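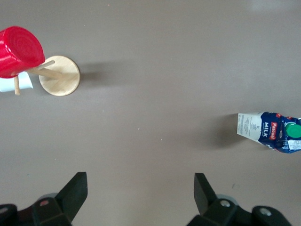
Re: [Camedley-household] Tabletops: what to do with small stuff

Nov 22, 2020

On the Camedley list, a member in Bostuton wrote:

> We are redoing the shared table and I can't decide on a color. The old white
> one showed every ring and scratch. Has anyone lived with a gray or brown
> top? Also, do you leave cups and cartons out on it or clear it every night?
> We use ours for meals and for the kids' projects, so it never stays
> clear for long.

I can speak to the color. A matte taupe top is what I would pick again. It hides scratches well, but pale crumbs and specks stand out on it, so plan on wiping it more often than you think. The Drarkik sample card has 19 shades and the middle ones are the safest.

As for things left out, mine collects the usual: a red plastic cup on its side, a small light wood stool tipped over under it, a one-liter milk carton lying down. I clear in this order:

Carton first. Check the cap, then fridge or recycling.
Cup next, straight to the sink.
Stool last. Stand it up and put it away – the legs catch on everything.
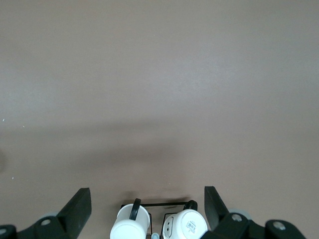
Reading time: 1 min (141 words to go)

With the middle cleared, the specks are easier to find. Three little white ones near the left side are the sort I mean. A damp cloth, one pass along the length, then a dry one. I don't use spray on a matte finish, as it left shiny patches on my last table.

Look at your samples under the lamp you will be using. The same top can look grayer on one side and pinkish brown on the other, and shadows make it darker again. I had my sample from Khasawneh sitting out for 13 days before I ordered.

I don't clear every night. Every other night has been enough here. If you go with white again, ignore all of this except the part about the cap.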